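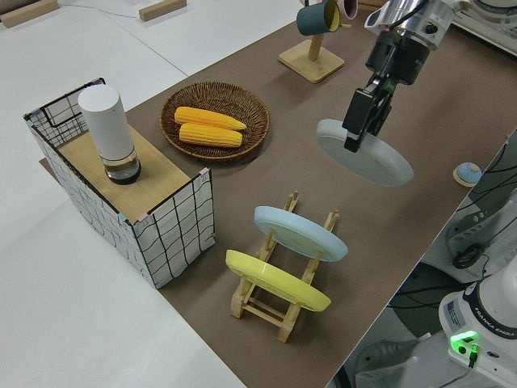
5. Failures on the plate task

5.1 What the success rate hides

The figure we were asked to beat was a success rate, and we think it is a poor one. In the Terneso trials a placement counted as a success if the plate was standing in the drying rack when the arm opened its gripper and backed away. By that rule the policy did well. It did much less well when we went through the gripper logs and the video together, and this section is about the gap between the two.

We ran 218 trials in all. In 35 of them the plate moved in the fingers at some point between the first lift and the release, and we could see the movement on video without slowing it down. Most of those trials were still scored as successes. A plate that has turned in the grip can still land in a slot, and a wooden rack with notched uprights is forgiving about the angle at which a plate comes in. We do not believe a rack in a real kitchen, half full and pushed against a wall, would be as kind.

Figure 4 shows the grasp at issue. A two-finger parallel gripper holds a round plate by its rim, just over the brown table covering, with the flat of the plate tilted down and away from the fingers. Two other plates, one light blue and one yellow, are in the rack. The grip is near the upper edge, so nearly all of the plate's weight is on one side of the contact, and any slip shows up as rotation first. The gripper reports the distance between its fingers and little else. Rotation does not change that distance. As far as the controller knows, a plate that is hanging straight and a plate that is swinging are the same plate.

5.2 The slip check did not check for slip

The controller we inherited from the Bakos code base has a routine named slip check. Earlier write-ups of the project mention it as a safety feature. It compares finger distance against a stored value and stops the arm if the fingers close past it. This catches a dropped plate. It catches nothing before that. In the 35 trials above, the routine fired only when the plate had already left the fingers, at which point stopping the arm protects neither the plate nor anyone standing near it.

We tried the obvious fix, which was to squeeze harder. Raising the grip force cut down on visible rotation with the thicker plates. With the thin ones it made the rim creep outward between the finger pads, and we gave up on it after one session. We also tried slowing the lift. This helped, but it made each cycle long enough that the comparison with the published numbers stopped being fair, and we report those runs separately.

5.3 Possible causes

Three explanations have been put to us, and we are not convinced by any of them alone.

The first is calibration. A small error in the camera pose would place the fingers too near the edge of the plate, leaving less rim to hold. We recalibrated in October and repeated the task. The slips became somewhat less frequent and did not go away.

The second is the training set. The Danness demonstrations include around 3,000 grasps, but plates make up a small part of them, and in nearly all of those the plate starts flat on the table with open space on every side. Our table was more crowded. It had a wicker tray with two corn cobs in it, a mug stand, and a covered wire basket with a board across the top, and the arm had to pick its way past them. It would be easy to blame clutter for the whole problem. However, rotation was also seen in trials where the path was clear from start to finish, and we did not record path length carefully enough to separate the two effects. That is a fault in our own design.

The third is worn finger pads. The Heramar pads are rated by the maker for far more cycles than we put on them, but the rating is for boxes and does not mention glazed or curved surfaces. We swapped in a new pair late in the study. The results were better for a while. We would not read much into that, given how few trials followed the swap.

5.4 A note on safety

Some readers will say that a turned plate is a quality problem and has no place in a discussion of safety. We disagree, mildly. The arm's own force limits worked as described throughout, and we have no complaint about them. What they do not cover is the object in the hand. A plate held by one edge reaches well past the fingers, and the planner treats it as a fixed shape at a fixed angle. Once it has rotated, the space the planner believes to be clear may not be. In two trials the plate's lower edge touched the rack before the arm had begun its final descent. No limit was tripped either time, and both trials were scored as successes.

We suggest that future reports on this task give the angle of the plate at release alongside the success rate, and say plainly what their slip check measures. Until then we would treat the published rates, including our own in Section 4, as upper bounds.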